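Colour Marking and the Return of Shared Containers in a Student Kitchen
Project report, Department of Consumer Studies
Submitted by Salamatu Dankwa

1. Background

Sarnau Hall has one kitchen to each floor, and residents store dry food in containers lent by the hall. In past years many of these were not returned to the shelf at the end of term. The hall office asked whether a simple marking system would improve the rate of return without adding to the work of the cleaning staff.

2. Method

The study ran for one term and ended in May. A total of 200 containers was issued across two floors. On the Varnell floor, 50 were marked with coloured tape and 50 with a written label. The same division was used on the Kpodo floor. Residents were told that the containers belonged to the hall, but they were not told that returns would be recorded. Shelves were checked at 9 p.m.

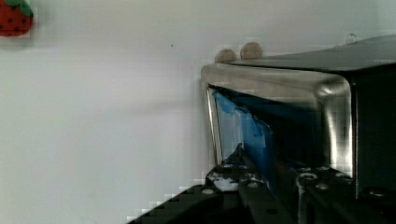

Written labels were expected to perform better, as they state plainly where an item belongs. Interviews suggested otherwise. Residents said that they seldom read a label once a container was in daily use, whereas they noticed a colour from across the kitchen. Tape had its own weakness, which was wear. A strip of bright blue along the inner side of a clear plastic container is easy to pick out, even where its edges have become ragged, but several residents took worn tape as a sign that the item was no longer wanted. Labels that had faded were judged less harshly.

3. Limits of the study

Both floors house mainly first-year students, and the findings may not apply to Vostanard House, where residents buy their own containers. Breakages were not recorded separately from losses.

4. Recommendations

The hall should adopt one colour for each floor and replace the tape at the start of every term. Written labels may be kept for lids. A second study should record breakages.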